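Truner puts the sock question to its robot arms: can a machine hang out the washing yet?

TIRKBRIDGE, February - Can a robot do your laundry yet? We get asked this more than anything else at Truner, usually by people with a full basket at home, and our short answer is "bits of it, slowly". Today we're sharing a longer one, from our Taipe project, which has spent 10 weeks on small household jobs and nothing else!

We began with socks. They're soft, they fold up on themselves and they never sit the same way twice, so a gripper has to cope with a new shape every time. Picking one up is the part we're happiest with.
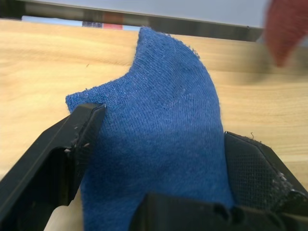

A blue knitted sock held between the gripper's two fingers.

Hanging is another matter. You and I squeeze a peg and poke the sock in without looking - a robot arm has to find a small metal clip that swings on its hook whenever anything brushes past, and then get the fabric into it. It takes 2 arms and a good deal of patience (ours, mostly). We've had tidy runs and we've had runs where we all went off and put the kettle on. 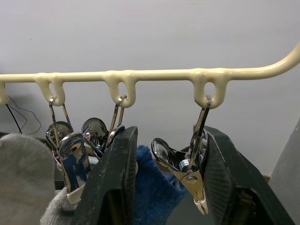 What it can and can't do so far

In our latest round we set 26 hanging tasks, and over 10 were finished with no help from us. I'd love to give you a bigger number, but that's where we are. Thin fabric still slips, and two socks lying close together can confuse things. We're now working with one arm at the clips and the other down on the table at the socks, and I think that split is where the next gains will come from.
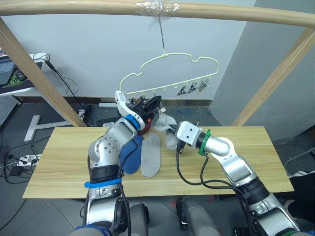 WHAT HAPPENS NEXT

We're taking the Taipe work to our Drindatville workshop, where we'll try tea towels, pillowcases and a few shop-floor jobs such as sorting cloths into bins. Shops and care homes have asked us when they can have one. Not this year, I'm afraid - I wouldn't leave it alone with my own washing yet, and I won't ask you to either.

Laundries and shops who'd like to suggest a chore for us to try can write to the Truner press desk in Tirkbridge.

ENDS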